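**Gwendolyn Ridgeway** – craft table thread, Wednesday, January 15, 2020

**1.**
Clearing off the craft table this week. It's the light wood one with the black metal border, and it has been the place where everything in the house gets set down since before the holidays. Posting as I go so I finish it.

**2.**
Started with paper. There was a stack from the Dukia class in the fall, mostly practice sheets. Kept 4, recycled the rest. If I haven't looked at a color chart since October I'm not going to look at it in February.

**3.**
Next was glue. Two bottles were dried solid. One Kusuma glue stick was still good, so it went in the drawer with the tape. I wiped down the wood with a damp cloth and a little dish soap. Most of the glitter came up. The part along the black rail needed a toothbrush.

**4.**
Scissors. I own too many pairs and can only ever find one, the ones with the purple handles. They cut paper and thin felt fine. They do not cut cardboard, and I have told everyone in this house that.

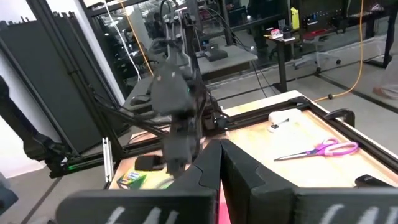

**5.**
Plan for the purple scissors: they get a hook on the side of the shelf, low enough for my niece to reach. The fabric pair goes up high in a tin with a lid. I bought the hooks at Tustine in a pack of six and only need two, so if anyone local wants the others, message me.

**6.**
A few people asked what I do with crayons. Anything shorter than my thumb goes in a jar for melting. The longer ones go back in a box, and it doesn't have to be the box they came in. Colored pencils live in a mug. Markers get tested on scrap paper and the dead ones go out the same day.

**7.**
Fabric scraps: if a piece is smaller than my hand, it goes in the stuffing bag. Bigger than that, it gets folded and filed by color. I had a shoebox of yellow and green bits from the Medex banner we sewed last summer and I'm down to a flat stack now.

**8.**
Answering Pat's question – no, I don't put a cover on the table. I tried an oilcloth for a while and crumbs and pins got under it. Bare wood is easier to wipe. It has some stains and I'm fine with that.

**9.**
Still to do: the button tin, the ribbon spools, and the drawer I have been avoiding. The button tin can hold up to 536 according to the lid, and I am not checking. Ribbon is tomorrow, after work. I need to find the short dowel first.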